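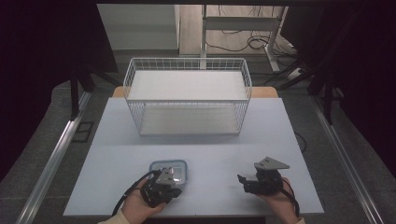

White wire basket on the table

Filed under: Textiles, Weaving, Notebook

I bought my first strip of kente in September, after putting it off for years. I had read plenty about it and owned a couple of printed imitations, which are fine for cushions. A single handwoven strip is a different thing to hold. Mine is four inches wide and a little over six feet long, and it is heavier than I expected from the seller's photos.

The weaver is Nana Antwi, who works with his cousin Araba Asante at a small workshop called Opoku. I found them through Akosua Tsikata, who has been buying from them for a long time and let me add my strip to her order. With shipping my share came to $93. She paid more for hers, which had extra weft blocks in nearly every section.

Kente is woven in narrow strips on a horizontal loom. The warp runs out a long way in front of the weaver and is held tight by a weighted drag stone, and he pulls it toward himself as he goes. The strips are then cut and sewn edge to edge to make a full cloth. A man's cloth can take twenty or more of them. The blocks have to line up across the seams, so each strip is measured against the last one as it comes off the loom.

I asked Nana how long mine took. He said two days for the weaving and did not count the warping. Mine is cotton, in dark green, gold and a brick red. Rayon is common now too and has more shine. Silk is the old prestige material, and in the early days some of it was unraveled from imported cloth and rewoven.

The names interest me more than the colors do. Warp patterns have names, and the weft blocks have names of their own, often taken from a proverb or a person. I wrote down what Araba told me about mine and then got two different spellings when I looked it up, so I will leave it out until I can check with her.

Both sides of the strip look almost the same, and that surprised me. On my printed pieces the back is pale and blurry. On the woven one the blocks show on both faces, with only a few small floats where a color was carried over. One edge wanders slightly near the middle. I don't mind it.

I have been keeping a fabric notebook since I moved to Wumetdale, and this is entry 343. Most of the entries are quilting cotton, with a page or two for anything handwoven. For this one I wrote down the width, the fiber and a thread count, which took me three tries with a magnifier because the weft packs down so tightly over the warp in the blocks.

Haziq Majimbun asked whether I would frame it. I thought about it, but glass is expensive at that length and I like being able to touch it. For now it is rolled on a cardboard tube with a layer of acid-free tissue, out of the sun. Akosua uses hers as a table runner and washes it by hand in cold water. I haven't washed mine yet.

I would like a second strip in the same width, maybe blue and white, and I've written to Araba to ask about the wait.

Oct 4, 2026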